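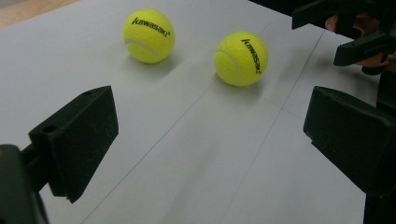

OK so a few of you asked how the new job is going, and my replies kept getting too long, so you're getting a thread. Buckle up, I've had coffee.

Quick background if you're new here: I've been a packer at Stevov for years. Sports stuff, pet toys, craft supplies, mixed boxes mostly. In October they told us the Vornetti arms were going in on lines one and two, and everybody on my shift went home and updated their resume. Me included!

What I did not expect was to get asked if I wanted to help teach the things. I said yes before I knew what it meant (the pay bump was mentioned in the same sentence, so).

What it means is you stand at a table with a hand-held gripper in each hand and you do packing moves. Pick up, move over, set down, let go. The recordings go to the software folks and that's what the arms learn from. Then you do it again. And again. My target is 128 good ones a shift.

"Good" is doing a lot of work there. If I fumble, it gets tossed. If I stop and think for too long, it gets tossed. My trainer Parvaneh Zamani can watch one of mine for two seconds and go "nope, you hesitated." She's always right and it drives me up the wall.

Weirdest part is finding out what my hands know. I've picked up round things my whole life and never once thought about where to squeeze. With two stiff fingers you think about it A LOT. Too high and it squirts out. Too low and you're scraping the table.

First week I was dreaming about it. My kid watched me pick up a dinner roll with two straight fingers and asked if I was OK.

Now the part people really want to know, which is jobs. There were 86 of us on the packing floor before. No layoffs so far, and I'm saying "so far" on purpose. When people leave they aren't getting replaced, and you feel it in the break room. The big table used to be full at lunch.

My back is better. I'll give it that. I used to lift all day and now I don't, and I slept through the night for the first time in ages. My wrists are a different story, and I've put in for longer breaks between sets. Waiting to hear.

I do miss the line. You could talk on the line! Sanna and I solved every problem in both our families over those boxes. At the training tables you're supposed to concentrate, so it's a lot quieter, and she's on returns now so I only catch her in the parking lot.

And yeah, I've had the "you're training your replacement" comment, from my own brother, at a birthday party. I don't have a snappy answer. Some days I think he's right. Some days I watch an arm drop the same bag of yarn 3 times in a row and feel pretty secure.

What I'd like is for the company to put it in writing what happens to us when the teaching's done. We asked at the last floor meeting and got "we're looking at that." We're going to ask again at the next one, and more of us are going to show up.

Anyway, that's the job. Ask me stuff, I'm off tomorrow and I'll get to the replies after I've done my laundry.

© Zokulix | Contact | Terms | Back to top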